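Recherche retoucheur ou retoucheuse, 4 jours par semaine
Atelier Derno, rue Roline

L'atelier Derno répare des vêtements que leurs propriétaires auraient dû jeter il y a longtemps et auxquels ils tiennent d'autant plus. Nous cherchons quelqu'un pour reprendre le poste de retouche, vacant depuis mars, et dont la pile d'attente commence à nous masquer la fenêtre.

Le travail : ourlets, fermetures, cols retournés, coudes, accrocs de ronce, accrocs de chat, et le pantalon de mariage que le client a promis de ne plus jamais serrer. Vous recevrez aussi les polos d'un club de tennis, lavés à des températures que le fabricant n'avait pas envisagées. La machine principale est une Drastier, fiable tant qu'on ne lui parle pas de velours. La surjeteuse a son caractère, elle aussi, et vous le découvrirez bien assez tôt.
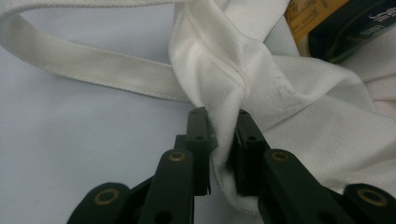

Profil souhaité : une formation en couture ou quelques années de pratique, peu nous importe laquelle des deux. Il faut savoir faire une reprise invisible sur de la maille et annoncer à un client que non, on ne peut pas ajouter deux tailles à une veste. La deuxième compétence est plus rare. Un minimum de caisse est à prévoir le mardi, jour de grande affluence pour des raisons qui nous échappent.

Nous offrons un CDI, un salaire de 2000 euros brut par mois, une prime annuelle de 200 euros pour l'entretien de vos ciseaux personnels (que personne d'autre ne touchera, c'est écrit au règlement) et le café de chez Eglītis, en face, au tarif voisin. Le chauffage fonctionne. La radio aussi, mais sur une seule station.

Pour postuler, déposez à l'atelier, avant midi, un CV d'une page et un vêtement que vous avez réparé vous-même. Il vous sera rendu. Les lettres de motivation évoquant une passion du fil depuis l'enfance seront lues, mais en dernier.

Essai rémunéré d'une journée. Prise de poste dès que possible, la pile n'attend pas.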